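Unidness Boards > Home & Closet > Laundry and Folding

Thread: Is folding black pants on the bed really any better than hanging them?
Views: 3,239

drawerskeptic
Posts: 50
Friday, January 10, 2025

Every folding guide I read says the same thing. Lay the garment flat on the bed, match the legs, fold in half, fold again, stand it up in the drawer like a file. Supposedly you save half your drawer and never iron again. I've done it since April and I'm not seeing it. My black work pants come out of the drawer with a line across the knee every single time, and the drawer is as full as it ever was.

Has anybody compared this with plain hangers? I mean the same pants for a few weeks each way. I don't want to hear that it "feels calmer."

lintroller_lou
Posts: 3,910

I went back to hangers and I'm staying there. Dress pants go over the bar with the creases lined up. Leggings and sweats can be rolled, balled up, whatever, they don't care.

The bed is a terrible place to fold anyway. It's soft, so the fabric sinks in and you smooth one side while the other side bunches up. Use a table.

pressedandtired

Disagree on the bed. Mine is the only flat surface in the apartment big enough for a full pair of pants, and a tight bedspread works fine if you pull it straight first. A light one helps a lot with black clothes. On my old navy comforter I couldn't tell where the pants stopped.

What I do think is oversold is the "fold along the seam" advice. Whose seams are straight? I have two pairs from the same store and the side seams on one of them wander halfway to the front by the ankle.

drawerskeptic

OK, but does your drawer hold more? That was the big promise.

pressedandtired

A little more. I wouldn't call it half, and I'd have gotten most of that by throwing out the stuff I don't wear.

foldedtwice

I'm more on the side of folding than the rest of you, but I agree the guides skip the hard part. They always start with a garment that is already lying perfectly flat. With black fabric on a cream bedspread you can at least see what you're dealing with before you start: the hemmed end, the thin seam, and any strip that has bunched up narrow when it should be lying wide.

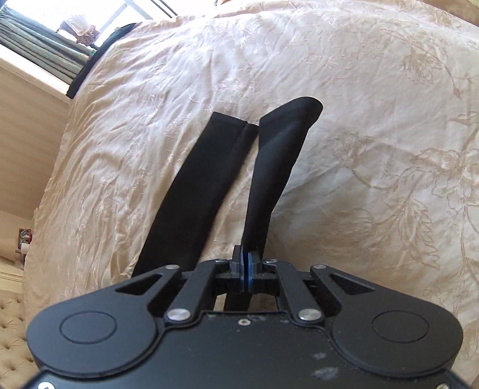 What I do, in order

1. Pull the bedspread tight first. Wrinkles under the cloth turn into wrinkles in the cloth.

2. Lay the pants down and leave the legs apart. Don't match anything up yet.

3. Open out any part that's narrow or doubled over. Pinch the edge and draw it sideways. If you pull it lengthwise it gets narrower.

4. Smooth from the waist to the hem with a flat hand.

5. Now put one leg over the other and fold toward the waist, in thirds. Folding in half is what puts the line on your knee.

It takes longer than the guides claim. I still think it beats a crowded closet rod.

lintroller_lou

Step 5 just moves the line. Now you've got one above the knee and one below it. How is that an improvement?

foldedtwice

Because they're softer. You're folding over more cloth and the bend isn't as sharp. Try it on one pair before you knock it.

lintroller_lou

I did try it, with gray wool ones. Two lines. I'll give you that they were fainter.

sockdrawer_west

Is anyone using dividers? I bought the Drikeo ones that are supposed to keep the folded stacks upright. They keep the stacks upright until you take out one pair, and then everything leans over. I wouldn't buy them again. A shoebox lid did the same job.

pressedandtired

Same with the Allent folding board for me. It's sized for T-shirts. Long pants hang off both ends, so you end up straightening them by hand, and then what was the board for?

drawerskeptic

So far I've got: table is better, bed is fine, thirds leave two faint lines, halves leave one dark line, and don't buy anything. I'm going to put one pair on a hanger and fold the other in thirds, and wear them on alternate days. They're the same brand and the same size, so it's about as fair as I can make it.

lintroller_lou

Wash them together too, or it doesn't count. And don't let the folded pair sit under a pile of jeans.

foldedtwice

Agreed on the jeans. Heavy things on top will crease anything, no matter how it was folded.

sockdrawer_west

My money's on the hanger, but I'd like to be wrong. I'm out of closet space.

drawerskeptic

Starting with this weekend's wash. I'll post again when I have something to report, even if it's boring.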